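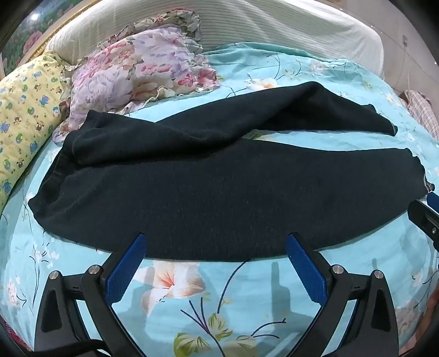 What has to be checked on a two-finger hand gripper before a folding session begins?

The pads, the pivot screws and the cable, in that order. The pads are wiped and inspected for lifted edges, the screws are tested with a hand driver, and the cable is run clear of the linkage through its full travel.

Student Project Report: Setup and Upkeep of a Hand-Held Gripper Pair
Submitted by Jamie Clegg, Troveck Technical College
March 18, 2024

1. Purpose

This report records how one pair of hand-held grippers was prepared, adjusted and kept in working order during the spring project term. The pair was assigned to the garment-handling portion of the Jumovora project, in which an operator picks up, straightens and folds clothing by means of the grippers alone. The report covers the hardware and its care. Analysis of the recordings is the subject of a separate report.

2. Starting condition

The pair was received in January from the previous student group with a short logbook. The last entry noted uneven closing on one unit. When the fingers were brought together slowly by hand, one pad arrived before the other, and thin fabric slid toward the late side. Thick fabric hid the fault. It had therefore passed an earlier check carried out with a folded towel.

The cause was play in a single pivot. The screw had backed out far enough to let the linkage tilt under load. It was removed, cleaned of old thread compound, refitted and tightened until the play was gone but the finger still moved under its own weight. A second screw on the same side was treated in the same way as a precaution.

3. Pads

Knitwear is hard on grip pads. Lint collects in the texture and lowers friction, first at the tip, where most pinches on a flat garment are made. The procedure adopted was as follows.

Brush the pads dry with a soft nylon brush, working from base to tip.
Wipe with a damp lint-free cloth and leave for 15 minutes.
Close the gripper on a single sheet of paper and pull. The paper should resist evenly across the pad.
Replace both pads together if either fails the pull test.

An alcohol wipe was tried in the first week. It left a film on the pads that affected the pull test, and its use was discontinued.

4. Work on bedding

Sessions on a made bed placed different demands on the equipment than sessions on a table. A mattress gives way under the fingertips, so an operator tends to press down to get beneath a hem. This puts a sideways load on the linkage. Operators were instructed to approach at a low angle, with both tips at the edge of the garment, and to close before lifting. Dark knits also shed fibers into the pivots, and the brush was kept at the bedside for that reason. 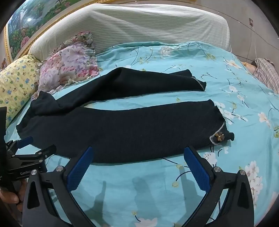

How often should the pivot screws be tightened on a gripper that is in daily use?

They are checked after every 30 minutes of handling and tightened only if play can be felt. Tightening on a fixed schedule caused one linkage to bind during the second week.

5. Records

Each check was entered on a Kombo maintenance sheet, one line per unit. The log holds 164 entries for the term. Loose pivots accounted for 4 of them, all on the unit described in Section 2. The remaining faults concerned pads and one cable tie that had been set too tight — the cable pulled against the housing whenever the fingers opened fully.

6. Recommendations

The incoming group should retain the paper pull test and discontinue the towel check. Spare pads should be stored flat in the Stistance drawer cabinet, since pads kept rolled in a bag did not seat properly at the corners. The thread compound now on the shelf is past its date and should be reordered before the units are next taken apart. The logbook and both hand drivers have been returned to the equipment room.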